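How Sugar Turns Into Lolly
A science explainer for readers aged nine and up

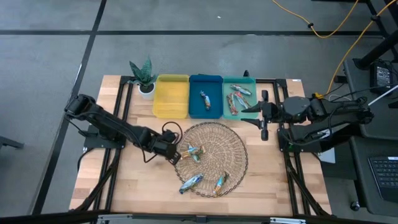
Why are some lollies hard and others chewy?
The main cause is how much water is left in them. A hard lolly has had almost all of its water boiled away. A chewy one has been taken off the heat sooner, so more water stays behind and the sugar can still bend.

What sugar is made of
Table sugar is a chemical called sucrose. In Australia most of it comes from sugar cane, a tall grass grown in Queensland and northern New South Wales. Each sucrose molecule is two smaller sugars joined together. Their names are glucose and fructose.

In the sugar bowl, sucrose molecules are packed in a regular pattern. A solid with a regular repeating pattern is called a crystal. Look at a grain of sugar through a magnifying glass and you will see flat sides and corners.

Dissolving
When sugar is stirred into water, the water molecules pull the sucrose molecules off the crystal and surround them. The sugar is still there. It has spread out until it is too small to see. This mixture is called a solution, and a thick one is called a syrup.

Hot water can hold more sugar than cold water. Lolly makers use this fact at the very first step.

Boiling
Plain water at sea level boils at 100 degrees Celsius. Syrup boils at a higher temperature, and the more sugar it has in it, the higher that temperature goes. As water leaves the pot as steam, the syrup gets stronger and the thermometer keeps climbing. So the temperature of the syrup tells the cook how much water remains.

Before thermometers were common in kitchens, cooks dropped a little syrup into cold water and felt the result. The old names are still used:

Soft ball – about 115 degrees. The cooled syrup squashes between the fingers. Used for fudge.
Firm ball – a few degrees hotter. Used for caramels.
Hard crack – close to 150 degrees. The cooled syrup snaps. Used for boiled lollies and toffee.

Above this the sugar begins to break down into new substances. It turns brown and tastes of caramel.

Glass you can eat
A boiled lolly is not a crystal. The syrup cools so fast that the molecules have no time to line up, and they stop wherever they happen to be. A solid with this jumbled arrangement is called a glass. Window glass is a different material, but its particles are jumbled in a similar way.

Fudge is different. The cook lets it cool, then beats it, and a great many very small crystals form. If they are small enough the tongue cannot feel them, and the fudge seems smooth. If they grow too large, it is gritty.

Makers of hard lollies do not want crystals at all. They add glucose syrup, whose molecules are a different shape from sucrose and get in the way of the pattern. A little lemon juice or cream of tartar does a similar job by splitting some of the sucrose into its two parts.

Why lollies are wrapped
Sugar glass pulls water out of the air. On a humid afternoon an unwrapped boiled lolly goes sticky on the outside within hours. A wrapper slows this down. It also stops the lollies from joining into one lump in the jar.

Something to try
You will need an adult, a saucer, 2 unwrapped boiled lollies and a small jar with a tight lid. Put one lolly on the saucer and seal the other in the jar. Leave both on the bench, out of the sun. Check them after 30 minutes, then again the next morning, and write down how each one feels. Do not eat them afterwards. Do not boil sugar yourself: hot syrup sticks to skin and causes deep burns.

Words to know
Crystal: a solid whose particles are arranged in a repeating pattern.
Glass: a solid whose particles are jumbled.
Solution: a mixture in which one substance is dissolved in another.
Sucrose: the chemical name for table sugar.

Text by Shirley Dufour. Checked by Zachary Després.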